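## Cleaning a smooth white work table

These steps suit a plain, light-coloured top in a workshop or classroom. Marks show up quickly on white, so clean at the end of each session.

1. Move small parts to a tray. Leave fixed equipment in place and switch it off at the wall.
2. Brush crumbs and filings toward the near edge with a soft brush. Do not wipe dry grit.
3. Mix 2 mL of mild dish soap into 500 mL of lukewarm water.
4. Wring the cloth until it stops dripping.

Work from the far edge toward yourself in straight, overlapping passes. Rinse the cloth after each pass. Grey streaks mean the water needs changing.
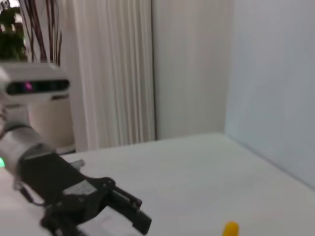 Keep the cloth clear of cables and connectors. Lift any cable that lies on the surface, wipe under it, and set it back along the same line. Dry with a second cloth before returning the small parts.

For pen or rubber marks, use a melamine sponge with light pressure. Test a corner first, as the sponge can dull a glossy finish. Avoid acetone and scouring powder.

Revised January 2024, Leonor Fonseca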